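Gotari Robotics Club – Support Log
Ticket 3581: Gripper drops the seal corner on the zip bag task
Opened: October 8, 2024
Component: arm, wrist, task script "zip_bag"
Status: Open, workaround in place

Report
The Longo script stops with "grasp lost" while pulling along the bag seal. Runs: 20. Failed: 8. All failures come after the fingers report closed. Same bag and same toy produce in every run. No error from the arm controller.

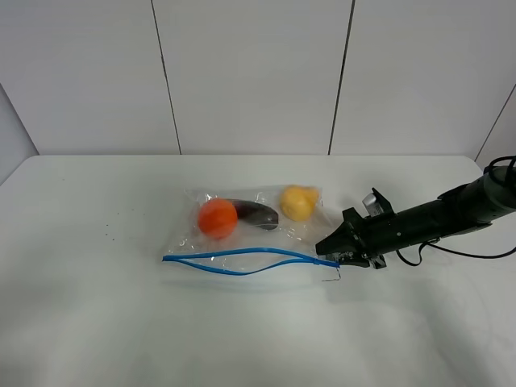 Grasp width is read from the Ridow driver, which reports finger position only. It has no force value, so a thin film and an empty grasp look nearly the same to the script. The jaw has to take the seal at the right end of the blue strip, as it does with the strip bowed open here, and the width at that point is close to the noise floor. Threshold was at the default.

Step 1. Checked the wrist cable for strain. Moved the arm through the full task path by hand with power off. No snag, no change in the readings. Reseated the connector anyway.

Step 2. Raised the close command from 3,000 to 3,500 and repeated the grasp on the bag corner.
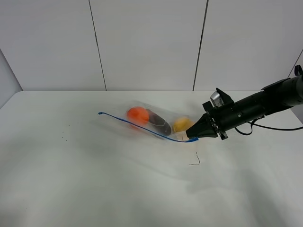

Fewer drops at 3,500, but the film creased more and the next approach pose was off. Left the value at 3,500 for now. Going higher trips the current limit on this gripper – do not try it without changing the limit in the config first.

Step 3. Compared the approach pose in Kokine with the pose logged by the arm. The logged pose was 8 mm short along the tool axis. The tool offset was last edited in February, before the fingers were changed.
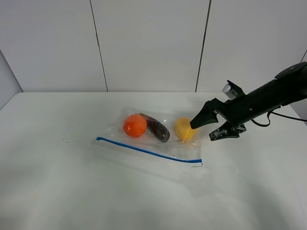

Gripper open at the right end of the bag.

Corrected the offset and saved it as a new tool profile. The old profile is still on the shared drive. Do not load it.

Step 4. Background capture for the bag detector, arm out of view.
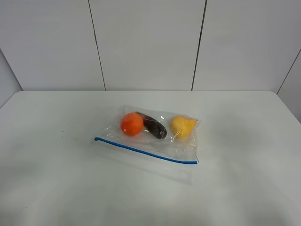

The detector box came back too small. It fits the produce and leaves out the empty film down to the strip, so the seal end is guessed from the wrong corner. Set the script to search for the blue strip by color and take its right end as the target.

Remaining
– Rerun the set of 20 with the new profile and the color search.
– Add a retry after "grasp lost". The script exits at present.
– Remove the old tool profile once the rerun is logged.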